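Rules for Robots That Share a Room With People
Robots and Rules, Part 4. Reading level: ages 9 to 12
Text by Nobuhle Nkuna. Checked by Mandla Modise.

A robot arm does what its program says. If the program says "move left," the arm moves left, whether or not a person is standing there. For this reason, people who build and use robots follow written rules. Some of these rules are called standards.

What is a standard?

A standard is a document that says how something should be made, tested or used. Experts from many places meet, argue over the wording, and agree on a text. After some years they read it again and change the parts that are out of date.

You already use things that follow standards. Batteries come in set sizes. A plug fits its socket. Bike helmets are tested before they are sold. Robots have standards too, and many of them are about safety.

A standard is different from a law. A law must be obeyed. A standard becomes a must when a law, a contract or a workplace says so. Good practice is a third thing. It means the habits that careful workers keep, written down or not.

First step: look for hazards

A hazard is anything that could hurt someone. Before a robot is switched on in a new place, a person makes a list of hazards. This job is called a risk assessment. For each hazard, two questions are asked:

How badly could someone be hurt?
How likely is it to happen?

A hazard that is both serious and likely has to be dealt with first. The best fix is to remove it completely. If a table has a sharp corner, round off the corner. If a hazard cannot be removed, put up a guard or add a sensor. Warning signs and training come last — they only work when people pay attention.

The risk assessment used at the Hostitz workshop in Prarkarlow has 70 lines. Thandeka Mkhize wrote the first version. It is read again each March, and also every time a tool on a robot is changed.

Pinch points

A pinch point is a place where two parts close together and could trap a finger. Doors have them. So do scissors and folding chairs. A robot gripper has one on purpose, because pinching is how it holds things.

Cloth is a good test for a gripper. A box keeps its shape when it is lifted, but cloth bends, sags and folds. The gripper takes hold of a small part and the rest of the cloth hangs from there. The pull spreads out from the grip and makes creases.
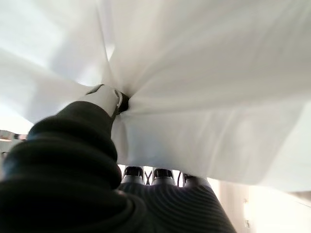
A gripper finger tip pinching a large white cloth. The creases spread out from the point where it is held.

The black, ridged part near the finger tip is a bellows cover. It is made of rounded folds, like the middle of an accordion. Covers of this kind can bend with a joint. On many machines they also help keep dust, threads and small fingers away from moving parts. A cover has to be checked for splits, and a split cover must be replaced before the machine is used.

Rules for working with cloth

Cloth brings hazards of its own. It can wrap around a joint. It can hide a tool or a hand. It can also block the view of a camera, so that the robot no longer has a clear picture of what is near it. The workshop rules for cloth are these:

1. Check the cloth for pins, clips and loose threads before it goes near the robot.
2. Tie back long hair. Take off scarves and lanyards.
3. Keep hands out from under the cloth while the robot is holding it.
4. If the cloth catches on anything, press stop. Do not pull it free while the robot is moving.
5. Write down what happened, even if no one was hurt.

Rule 5 is the one people forget. A near miss is an event that could have caused harm but did not. The workshop logbook has 125 near misses in it. Digby Tuhiwai reads the new entries and looks for the same problem showing up twice.

Speed and force

A slow arm is easier to step away from than a fast one. A light push does less harm than a hard one. When people and robots work close together, the rules often limit both speed and force. The limits depend on the robot, its tool, and which part of the body it could touch. A face needs more protection than a shoulder.

The tool counts as part of the robot. An arm that is safe with a soft, rounded tip may be unsafe with a knife. Change the tool, and the risk assessment must be done again.

The stop button

An emergency stop is usually a red button on a yellow background. It must be easy to reach, and anyone may press it. After it has been pressed, the button is released by hand. Releasing it must not start the robot again. A person has to check the area and give a separate start command.

Words to know

Gripper: the part of a robot that holds things.
Hazard: something that could cause harm.
Near miss: an event that could have caused harm but did not.
Risk assessment: a list of hazards and what will be done about each one.

Next in this series: Part 5, How a Robot Is Tested, by Busisiwe Hlongwane.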